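Print this thread | E-mail this thread

New away kit — is it just me

**corner_flag_colin**
Club shop has had the new away shirt in the window since Wednesday and I have now walked past it four times to make sure. They're calling it "Stone". We have played away in yellow since before my dad could get served, and somebody at Condach has decided that what Brorkonham Town need in step six football is to be harder to see.

**TheatreOfPies**
Saw it. Thought it was the sheet they'd put over the shirt.

**lsang**
It's fine. It's a shirt. The yellow one made our left back look like he had something. You lot said the same about the hoops and then you all bought the hoops.

**corner_flag_colin**
I did not buy the hoops.

**lsang**
You were wearing the hoops at Erell away. I was stood next to you.

**corner_flag_colin**
They were a present.

**Gantry Gary**
Never mind the colour, has anyone read the bit on the website about numbers? Condach have a minimum order of 600. Our home gate for the last match was 286, and that's including the Erell lot who came on the coach and the bloke who thought it was the car boot. So if every single person there buys one, and then they all buy another for the dog, we'll still have a box of them under the stand at Christmas.

**TheatreOfPies**
We'll have a box of them under the stand in 2000 years. Archaeologists will conclude we worshipped porridge.

**Northbank Nev**
The 600 is across home and away together, Gary, read it again. The home ones always go. My understanding is it's 600 or you pay more per shirt, and Ansel Crenshaw got them to throw in the training tops for nothing. Whatever you think of the colour, that's decent business for a club that was passing a bucket round last spring.

**Gantry Gary**
Fair enough on the numbers. I withdraw the dog.

**corner_flag_colin**
I've nothing against Ansel, he's put more hours into that place than anybody. But why couldn't he do decent business in yellow?

**Northbank Nev**
Because Condach had the cloth already. Another club ordered it and folded.

**TheatreOfPies**
So we are wearing a dead club's curtains.

**lsang**
My mum (Lilian, some of you know her from the tea hut) says it's a lovely colour and it won't show the dirt. She's been washing the kit for nine years so I think her vote should count for more than yours, Colin, who has washed nothing.

**corner_flag_colin**
With respect to Lilian, and I mean that, because I would like to keep getting the end slice — mud is meant to show. You come off Erell's pitch in a yellow shirt and your gran can tell you've had a game. In this thing Chowdhury could slide the length of the touchline and you'd think he'd been on the bench.

**Gantry Gary**
Chowdhury HAS been on the bench. That's a separate thread.

**halfway_line_hetty**
Can I bring up something that matters? In the second half on Saturday I lost track of our midfield completely. Floodlights at that end are the old ones, it was getting murky, and against the wall of the cricket pavilion they just went. I heard a shout of "man on" and could see neither the man nor what he was on. Then we conceded in the 87th minute and half of us thought their striker had walked through an empty box. He hadn't. We had three in there.

**Northbank Nev**
We had three in there and they were ball-watching. I wouldn't blame the shirt for that. They were ball-watching in yellow all last season.

**halfway_line_hetty**
I'm not blaming the shirt for the goal. I'm saying if the keeper can't pick out his own centre half he's going to roll it to somebody he shouldn't. He kept looking up and waiting. You could see him thinking about it.

**TheatreOfPies**
He did that in yellow as well. It's his only expression.

**lsang**
Hetty's got a point about the floodlights though. Has anyone asked the ref? I thought they could make you change if it clashes.

**Gantry Gary**
Clashes with the other team, yes. I don't think there's a rule about clashing with a pavilion. 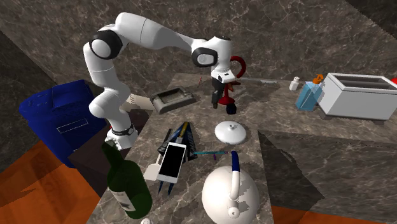
**corner_flag_colin**
Right, I've been trying to explain to my brother-in-law what the new shirt looks like, because he's in the Midlands and still under the impression that we're a serious outfit. The website photo is no use, they've brightened it up so it looks nearly cream. Real life is a lot closer to the marble up there, that brown-grey with the pale lines wandering through it, which is very smart on a worktop and which I would be pleased to have my toast on. I would not be pleased to see it running at full back in November. He has asked if he can stop telling people he supports us.

**lsang**
The shirt hasn't got lines in it, Colin.

**corner_flag_colin**
Go and look at it under the shop light. There's a pattern in the cloth. Faint, but it's in there.

**lsang**
I went and looked. There is a pattern in the cloth. I still like it.

**Northbank Nev**
Had a word with Ansel at training. The old yellow ones are in the container behind the dressing rooms, full set bar the number 8, and he's not against taking them along as a spare for night games. What he won't do is send the new lot back, and I don't blame him, there's no money to do it with. He also asked who "TheatreOfPies" was and I said I'd no idea.

**TheatreOfPies**
Thank you Nev. I owe you a pie.

**halfway_line_hetty**
Spare set for night games would do me. Who's got the number 8?

**Gantry Gary**
Colin?

**corner_flag_colin**
It was a present.

**lsang**
Bring it in on Saturday and leave it at the tea hut. Mum says wash it first.

Print this thread | E-mail this thread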